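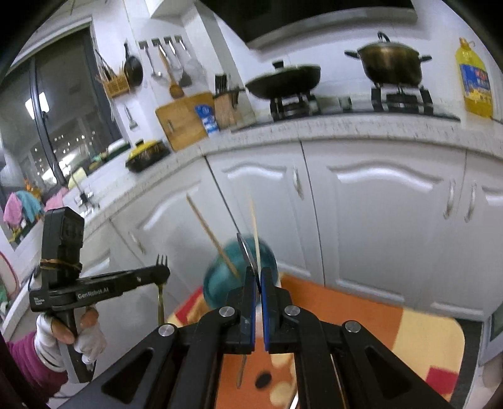
Tapis de cuisine Padden, modèle rayé — mon avis après quelques mois

Note : 4 sur 5
Publié le 3/26/25 par Fidelina Agudelo

J'ai commandé ce tapis en novembre, pour mettre devant les meubles bas de ma cuisine. Le carrelage chez nous est sombre et très froid l'hiver, et je reste longtemps debout quand je prépare les repas. Je précise que le français n'est pas ma langue maternelle, je m'excuse donc pour les fautes.

J'avais hésité entre trois marques. Le Madau était plus épais, mais il existait seulement en gris. Le Szczepańska me plaisait beaucoup, il est tissé à la main, mais à 218 euros je n'ose pas le mettre dans une cuisine où on fait frire du poisson. Le Padden coûtait 69 euros avec la livraison, et j'ai choisi la couleur orange.

La couleur d'abord. Sur le site elle paraissait un peu plus brune. En réalité c'est un orange franc, avec du rouge et des parties beiges. Mes meubles sont blancs, avec des panneaux arrondis et des poignées argentées, et le plan de travail est blanc moucheté. Avant, tout cela faisait un peu clinique. Maintenant la pièce est plus chaude, et même ma belle-mère, qui n'aime pas les couleurs vives, a dit que c'était gai.

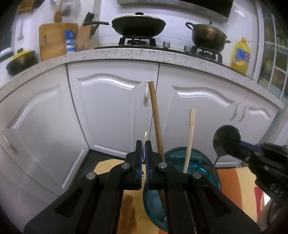
Le coin cuisson, avec les rayures du tapis en bas à droite.

La tenue au sol est correcte, mais pas parfaite. Le dessous est légèrement antidérapant. Sur du carrelage bien propre il ne bouge presque pas, par contre s'il y a de la poussière il glisse un peu quand on tourne vite devant la cuisinière. J'ai acheté une sous-couche Hokosley et je l'ai coupée avec des ciseaux ordinaires. Depuis, je n'ai plus eu ce problème.

Pour les taches, j'ai fait l'expérience malgré moi : de l'huile, de la sauce soja, du thé. L'huile est la plus difficile. Il faut poser tout de suite du papier absorbant, sans frotter, puis laver avec un peu de savon de vaisselle. La sauce soja est partie à l'eau tiède. Le thé a laissé une ombre sur une partie claire, je la vois parce que je sais où elle est.

Le lavage en machine est permis à 30 degrés. Je l'ai fait deux fois. Les couleurs n'ont pas changé, mais les bords ont frisé après le premier séchage et il a fallu 14 heures sous des livres pour les remettre à plat. La deuxième fois je l'ai séché à plat sur la terrasse et les bords sont restés droits. La notice ne dit rien sur ce point — c'est dommage, une ligne suffirait.

J'enlève une étoile pour les bords et pour l'épaisseur, car après une heure debout on sent quand même la dureté du carreau. Pour quelqu'un qui a mal au dos, je conseille de regarder plutôt le Madau.

Points positifs : la couleur, le prix, le lavage facile
Points négatifs : un peu mince, bords qui frisent, parties claires fragiles

Est-ce que quelqu'un a essayé le même en version longue ? Je voudrais savoir s'il fait des plis au milieu.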